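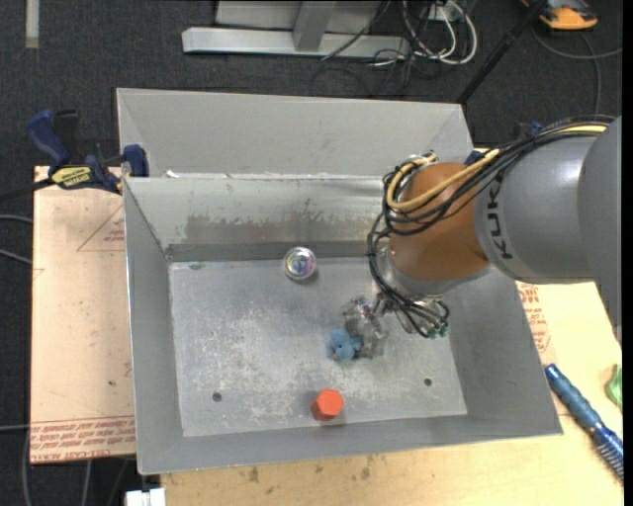 Le faisceau externe est la pièce qui s'use en premier sur une cellule de prélèvement en bac, bien avant les réducteurs et bien avant les doigts de la pince. Le kit Gredov regroupe ce qu'il faut pour le refaire et pour remettre le poste de travail en état, sans démonter le bras. Il convient aux cellules où les câbles passent à l'extérieur : sur le KUKA en service, les câbles noirs courent sur le dessus du segment gris, croisent l'articulation orangée et font une boucle sur le côté avant de descendre vers la pince. C'est cette boucle qui travaille, et c'est par elle que l'on commence le contrôle.

Kit d'entretien Gredov pour cellule à bacs
Référence : Gredov 2,625
Catégorie : Maintenance / Câblage externe / Postes à bac
Disponibilité : sur stock, dépôt de Branerport

Contenu du kit
3 gaines souples fendues, noires
3 colliers larges à bande textile, réutilisables
2 serre-joints à une main, avec patins de rechange
1 brosse à manche court
1 gabarit de boucle en plastique rigide
1 fiche de contrôle plastifiée, en français et en anglais

Le lubrifiant et les connecteurs ne sont pas compris. Pour les connecteurs, il faut nous indiquer le modèle de la pince au moment de la commande.

Contrôle du faisceau
Mettez le bras en position de service, arrêtez la cellule et consignez l'alimentation selon la procédure de votre site. Passez la main le long des câbles, en partant du segment et en allant vers la pince. Vous cherchez un endroit plat, dur ou collant. Une gaine qui brille à un seul endroit frotte contre quelque chose, et il faut trouver contre quoi avant de la remplacer.

Posez ensuite le gabarit sur la boucle du poignet. Si la boucle est plus petite que le gabarit, le câble est trop tendu quand le poignet tourne jusqu'à sa butée. Si elle le dépasse beaucoup, elle peut accrocher le bord du bac pendant la descente. On corrige en desserrant le collier du côté du segment, jamais celui du côté de la pince. Faites après cela un cycle complet à vitesse réduite, bac vide, et regardez la boucle pendant tout le mouvement.

Fixation des bacs
Un bac qui glisse un peu ne provoque pas toujours une alarme. La pince descend simplement à côté, ou bien elle touche la paroi inclinée. Nous conseillons de brider chaque bac avec un serre-joint posé à l'angle, la poignée tournée vers l'extérieur de la zone du bras. Les patins doivent être propres – une poussière de métal suffit pour que la tôle glisse. Après chaque démontage, refaites le point de référence du bac, même si vous pensez l'avoir remis à la même place.

Nettoyage du fond
Retirez les pièces, brossez du fond vers l'avant, puis essuyez avec un chiffon sec. Les rayures fines de la tôle ne gênent pas la prise. Par contre, les traces blanches et les dépôts peuvent gêner la caméra de vision si votre cellule en possède une, surtout avec des pièces transparentes. N'utilisez pas la brosse du kit sur les doigts de la pince, les poils sont trop durs. La brosse doit retourner à son support avant le redémarrage.

Intervalles conseillés
Boucle du poignet : contrôle visuel à chaque prise de poste
Colliers : serrage tous les 3 mois
Gaines : remplacement selon l'état
Patins : remplacement dès que la surface est fendue

Compatibilité
Le kit se monte sur les bras à segments ronds. Pour les bras avec passage interne des câbles, voyez le kit Dương, qui contient seulement les serre-joints, la brosse et la fiche. L'ancien kit Herkinbridge n'est plus livré depuis février – ses colliers restent utilisables avec les nouvelles gaines, mais son gabarit ne l'est pas.

Livraison et retour
Le kit est expédié complet. Les gaines déjà coupées ne sont pas reprises. Pour une commande de pièces seules, indiquez la référence du kit et le nom de la pièce dans le formulaire.

Documents à télécharger
Fiche de contrôle
Notice de montage des gaines
Bon de commande pièces seules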